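In Defense of the Drink Table

I have worked in five offices, and I could tell you very little about the carpets. I could draw you every single drink table from memory. The one at Calstead was a filing cabinet with a kettle on it (a kettle with a lid that had to be held down with a spoon). The one at my second job was locked in a supply closet after four o'clock, and I left that place within a year, and yes, I do think those two facts are connected.

So when people tell me that office perks are a scam, that a free soda is there so you won't notice your paycheck, I get it. I've made that speech myself, usually while drinking the free soda. But I've come around to thinking the drink table is a different animal from the ping-pong table and the beanbags. You can go a whole career without ping-pong. You can't go a morning without water, and somebody has to decide where the water lives and whether it's a pleasant place to stand.

Our place on the second floor started as a water cooler beside the copier. It gurgled during phone calls. There was always one sad sleeve of cups, and when it ran out, people drank from whatever was in the cabinet, which is how I ended up drinking out of a gravy boat in April. Then we took over the extra room from Prolesau, the people down the hall, and for once the drinks got some furniture of their own.

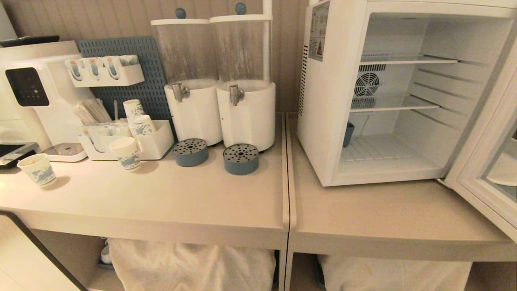

Our drink corner: water and cups on the left-hand table, fridge on the right.

I love it more than a grown adult should! Two plain white tables pushed together, and everything you want is at the height of your hands. I'm especially fond of the pegboard. Getting the little stuff up off the table means you've got room to set a cup down, and if you've ever tried to pour a drink while holding a phone, a notebook and a cookie, you know how much that counts for.

And look, I know what it costs, because I asked. We spent $224 on the pegboard, the organizer and the odds and ends. The paper cups come in a case of 1000, and the last case was $70. That's less than one of those catered lunches where everybody gets a turkey wrap and nobody wanted a turkey wrap.

Now for the complaints, because there are complaints. The paper cups are the big one, and I'm on the wrong side of it. I think they should stay. I've heard the case for mugs, and I own a mug, a very nice one from the Caputo bakery with a chip in the handle. But mugs turn into a sink problem, and a sink problem turns into a sign, and once an office has a sign about the sink it has a mood about the sink. Keep the mugs for the people who love them and the paper cups for visitors, new hires and anyone having a bad day. What I would change is how fast we go through them. Write your initial on your cup and use it till lunch. I've been doing it for weeks and I'm still alive.

The second complaint is about the beverage dispensers, the tall clear ones with the spigots. Some people think they're fussy, like something from a hotel breakfast. I say they're the best thing on the table! A bottle of juice belongs to whoever grabs it first, but a dispenser belongs to everybody, and you can see through the side how much is left, so you know whether you're being greedy. Put lemon slices in one and plain iced tea in the other and I promise you people who haven't spoken since the holiday party will end up discussing lemon slices.

The third complaint is the fridge, and there I give in. A mini fridge is a mini fridge. If your lunch is in a container the size of a shoebox, please take it to the big kitchen. I would also like the person with the family-size ranch dressing to think about their choices.

What I'd push back on hardest is the idea, which came up again when Grotasico sent over their plan for the new floor, that all of this should go behind a cabinet door so the room looks "clean." Please don't! A drink table behind a door is a drink table for people who already know it's there. Visitors won't open a strange cabinet. I won't open a strange cabinet. My first week here I went thirsty until two in the afternoon every day because I didn't know which door the glasses were behind and was too shy to ask.

Leave it out in the open, straws and packets and all. Wipe it down at the end of the day. And if you take the last cup, the new case is under the copier, and the box cutter is in the drawer with the batteries.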